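Kershaw Four-Tier Steel Shelving Unit: Review

By Alfie Pickering
21/03/2023

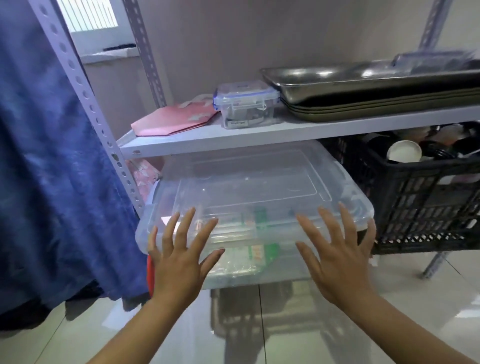

Kershaw rates this unit at 400 pounds per shelf, evenly distributed, and most of my testing went into that figure. I loaded the second tier with bagged sand in stages and measured sag at the center of the front edge after each one. Deflection stayed small up to half the rating and grew faster after that, but the shelf returned to level when unloaded. Household use won't come close. A large clear storage bin with a lid, packed with wrapped goods, is a typical load for a lower shelf, and perforated metal carries it well. Small items such as a snap-lid food container also sit flat, where a wire shelf would let them tip.

Assembly took 20 minutes with a rubber mallet. The rivets drop into keyhole slots in the posts and lock when struck. Two of mine were tight and needed a file. There are no bolts, so there is nothing to retighten, but the frame racks slightly until the last shelf is seated. Build it on a flat floor.

The coating is thin at the cut ends of the posts. I left one offcut in a damp garage through April of last year and it showed rust at the corner only. The plastic feet are adequate on concrete and poor on carpet, where the unit leans forward under load. A wall strap is included — use it.

Compared with the Grusora unit I reviewed earlier, the Kershaw is stiffer side to side and harder to adjust once built. Shelf spacing moves in fixed steps, and changing one level means knocking out four corners.

Recommended for garages and utility rooms. Look elsewhere if you rearrange shelves often.

Print this review | E-mail this review

Related reviews
Grusora Wire Rack, Five Tier
Planetti Stacking Bins
Stellinia Wall Rail Kit

Contact | Copyright 2023 | Back to top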